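Where the drawer thing stands

A few of you wrote after my last post to ask what I do all day now that the walking project is over, and I kept promising a proper answer, so get yourself a coffee. It's drawers. I have spent most of February thinking about drawers.

Let me back up a little. Our group has been training a policy to do short tidying jobs around one cabinet: open the drawer, put something away, close it again. We teach it by demonstration, so a person does the job many times over and the model learns to map what the head camera sees onto what the arms should do next. We ended up with 2000 demonstrations, which sounds like a lot until you learn how alike they can be. Kibet Okoth recorded more than 200 of them in his first week and then told us, very politely, that he was dreaming about handles.

The first model was good at opening. It was lovely at opening! What it could not do was remember why it had opened anything. It would pull the drawer all the way out, hover for a while, and then quite often push it shut again with nothing inside. We looked at the training data and felt a bit silly. A single view of an open, empty drawer looks nearly the same whether you have only now opened it to put something in, or have taken something out and are about to close it. We had both kinds of task in the pile, and the model was splitting the difference.

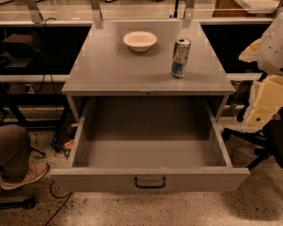

Drawer open, bowl and can still on top. Put away or close up?

Intan Pillai had the idea that finally moved us along. She suggested that we stop asking the model to work everything out from the current view and give it a short written note about the stage of the job it was in, something like "drawer open, bowl not yet stored." The note gets rewritten every 30 steps by a second, smaller model, which we call Wodumis (there is a story behind the name, and it is too long even for me). The big policy reads the note along with the picture and carries on from there.

I was doubtful, I'll admit. I had worked on something similar years ago, at a little company called Dristia, and there the notes drifted away from reality until the robot was cheerfully living in a world of its own. Intan's fix is to show the note writer a few older views as well as the newest one, and to let it say "unsure." When it says that, the arms wait and the head looks around a bit more. It makes the whole thing slower, and Teguh Lumenta still grumbles about the waiting, but I've grown fond of those pauses.

So, results. We ran 30 trials of the put-away task with each version, same cabinet and same starting layouts. The old policy finished fewer than half. The new one finished most of them, and the failures that are left are mainly grasping failures, with tall thin objects tipping over on the way up. Those are annoying, but they are an ordinary kind of annoying, and Fikri Subramaniam already has a different approach angle he wants to try.

What I can't tell you yet is whether any of this holds up on furniture it hasn't met. Everything so far is one cabinet and one style of handle, and I would be very cautious about anybody (me included) who claimed more than that. Vichien Boonyarit is looking for a second cabinet with doors in place of a drawer, and meanwhile I'm going back through the old demonstrations to check the stage labels by hand. I'm a little past the halfway point and my tea has gone cold twice this afternoon. If you've done this kind of labeling and have a way of keeping yourself awake through it, please do write.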